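2019-11-08

Second day on the claim from the Badside write-up that you can drop the wrist pose tracking and get the hand-held gripper's motion out of its own camera alone. Noemí Ayala wants an answer before we put any more hours into collecting. I said I'd try to break it first, and if I couldn't break it I'd shut up.

For anyone reading this cold: the Yordanov pipeline takes the wide video from the hand gripper, runs visual odometry on it, and spits out a trajectory that we then hand to the arm as if somebody had measured it. The October numbers looked good. Too good for my taste, and every clip in that batch was recorded over the cluttered bench with the printed mats on it. Of course it tracked. There were corners everywhere you looked. A toddler with a pencil could have tracked it.

So the question for today is what happens over a plain tabletop.

## What I expected

Written down before running anything, so I can't fiddle with it later:

- Rotation holds up fine. It nearly always does.
- Translation drifts when the jaws are low and the table fills the view.
- Scale goes wrong before anything else looks wrong.
- The confidence value the tracker reports will stay high through all of it.

The last one is the one I care about. Drift I can live with if the thing tells me it's drifting.

## Setup

Pale wood table, overhead lights on, blinds left as they were. Gripper held by hand, jaws open the whole time. I'm not testing the jaw width estimate today and I don't want it mixed in. Start pose and end pose both set by pushing the gripper base into the corner jig, so every loop should close on itself. If the estimated end is not on top of the estimated start, that gap is error and there's no arguing about it.

Each run: out of the jig, sweep across the table low, lift, sweep back, into the jig. I recorded 19 and kept all of them. Noemí suggested throwing out the ones where I moved too fast. No. If an operator can move that fast, it's data.

Fingers are the old set with the worn pads. Edges of both pads are frayed and there are light fibers sticking out of them. I thought about swapping to the fresh set and decided against it, as the October clips used these too and I'd like to change one thing at a time.

## Low sweep

This is where it gets interesting, or depressing. With the jaws low there are only a few sources of features. The table grain is one: wavy bands running side to side, low contrast, and long in one direction, so they ought to constrain motion across the bands and do very little along them. The glare from the overheads is another, and that one is poison, because a highlight stays with the light and the camera and does not stay with the table. Then whatever is past the table edge on the right: the carpet, black stands, the cables, the aluminum rail. Strong edges, lots of them, all bunched on one side of the view and on a different plane.

And the fingers. High contrast, always there, never moving relative to the camera.

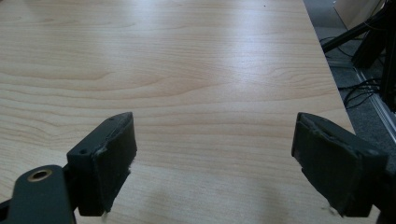 ## Masking the fingers

The pipeline has a fixed mask that's supposed to remove the jaws. I had never looked at it. I looked at it. It was drawn for the Nustik fingers, which are slimmer, and on ours it misses a strip along the inner face on both sides. That strip is where the ragged pad edge is. So the tracker has been collecting features off loose fibers and the screw hole on the left finger and the brass-colored bushing on the linkage, all of which tell it, very firmly, that the camera is not moving.

I redrew the mask by hand, generous on the inside edges, and covered the linkage on the left as well. Took most of the morning including one stupid hour where I had it flipped.

Results, old mask against new, same recordings:

| | old mask | new mask |
|---|---|---|
| loops that closed inside tolerance | 2 | 14 |
| runs | 19 | 19 |

Big jump. I distrust big jumps. Things I did to talk myself out of it:

1. Reran the old mask from a clean checkout, to be sure I hadn't damaged it. Same result.
2. Ran the new mask shifted sideways so it covered table and left the fingers bare. Bad again, as it should be.
3. Ran with a mask of the same area placed at the top. Also bad. So it isn't simply that fewer features helps.

OK. The mask was broken and fixing it matters. I believe that much.

## What the mask does not fix

The remaining loops fail in the same way. Position slides along the grain direction during the low sweep, then snaps back when the gripper lifts and the clutter past the table edge takes up more of the view. The end pose can land quite near the jig after a snap like that, so loop closure flatters it. The path in the middle is garbage. I plotted two of the "good" runs on top of each other and one of them has a faint version of the same slide in it, just inside tolerance.

Meaning my own metric is too kind. I'd want the middle of the path checked against something external before I let anybody quote the table above. Please do not paste it into the Malamcombe slides. I know who's going to.

Confidence, as predicted, sat flat through the slides. It's reporting how well the features agree with each other, and features on a highlight agree with each other beautifully. I would ignore that number entirely until somebody shows me a case where it drops before the pose goes bad.

I was wrong on scale. It held better than I'd guessed in the runs with the new mask. Don't know why. Could be that the stuff on the right at floor depth is anchoring it, in which case it'd fall apart on a table pushed into a corner with a blank wall behind. Could be luck.

## Glare test

Short one, end of the day. Turned off the overhead bank nearest the table and repeated the low sweep with the new mask. Less sliding to my eye on the plots, but I only did a handful and the room was darker overall so exposure changed too. I'm not claiming anything from this. Noemí thinks it's obviously the glare. It may be the glare. "Obviously" needs its own set of recordings with exposure locked.

## So, the Badside claim

"Camera alone is sufficient" - sufficient over what surface? They don't say. The figures in their write-up all have textured cloth or a patterned board under the objects. I don't think they're hiding anything, I think they never tried a plain table, same as us in October.

My position for now: camera alone with a correct mask is usable over clutter, not usable for low slow work over a plain surface, and there is no warning signal to tell one from the other after the fact. If we collect without the wrist tracking we'd be training on trajectories where some unknown fraction slide sideways along the wood grain. A policy would learn that happily.

Noemí disagrees on the last point and says a policy trained on enough clips would average it out. Averaging works when the error has no preferred direction. This error has one, and it's printed on the furniture. We left it there.

## To do

- Commit the new mask, name it after the finger set so this can't happen quietly again.
- Rerun all of the October clips with it. Expect them to change less than today's did, but check.
- Get 100 low sweeps with the wrist tracker running alongside, half with the table turned a quarter so the grain runs the other way. If the slide turns with the grain, that settles the direction argument. If it doesn't, I owe Noemí a coffee and need a new theory.
- Lock exposure, redo the glare test properly.
- Ask the Yordanov people what their confidence value is supposed to mean. Their readme has one sentence on it.
- Fresh pads, but only after the rerun.

Recordings are on the shared drive under today's folder, raw files untouched. Both masks are next to them, along with the shifted one, which is labeled WRONG ON PURPOSE so please leave it be.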